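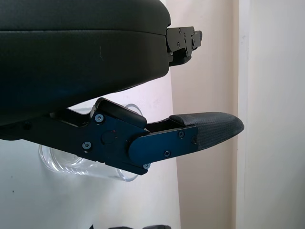
The inventory of the back room at 114 Allier Street was to be finished by six. Obed Ankrah had the form on a clipboard. The form had columns for item, condition and disposition, and the last column accepted three entries: keep, sell, discard.

He began at the wall, as the instructions said. The wall was beige and counted as a fixture, so he wrote "wall, beige, sound" and left the disposition blank.

Vangelis Drakos came in with the tape and the flat boxes. He had worked for the Mousavi estate for nearly 2 years and had cleared other rooms for it, the pantry at Plaldale among them.

"You can't leave the last column blank," he said. "They send it back."

"It's a wall."

"Put keep."

Obed put keep.

The method was fixed. One man named the object and the other wrapped it. Glass took two sheets of paper, crossed at the base and folded inward. Books were packed spine down to a depth of one row. A box was full when the flaps met without pressure, and it was then taped along the seam and once across each end.

They did the lamps first, then the drawers. The drawers held string, fuses, a key with a paper tag reading Brumton, and a stack of receipts for paint. Obed read the receipts. All of them were for the same beige, bought every March in the same quantity.

"She painted it every year," he said.

"Who?"

"Mrs. Mousavi. This room. One gallon, one roller cover."

Vangelis pressed his thumbnail into the edge of the door frame, where the paint had built up. It took the mark and held it. He looked at the thickness for a while.

"That changes the condition," he said.

"To what?"

"I don't know. What are the options?"

Obed checked the back of the form. The options were sound, worn and damaged. There was a space for remarks, one line long, which neither of them had used before. He wrote "repainted annually by owner" and the date, February 8, 2023. Then he put the receipts in an envelope and stood there holding it.

"Discard," said Vangelis. "Paper without value is discard."

"The next coat is due in a month."

"Not by us."

Obed entered the envelope as item 2 – receipts, paint – and under disposition wrote keep. Vangelis read it over his shoulder, tore off a length of tape, and sealed the box with the lamps in it. Then he opened a new one for the envelope.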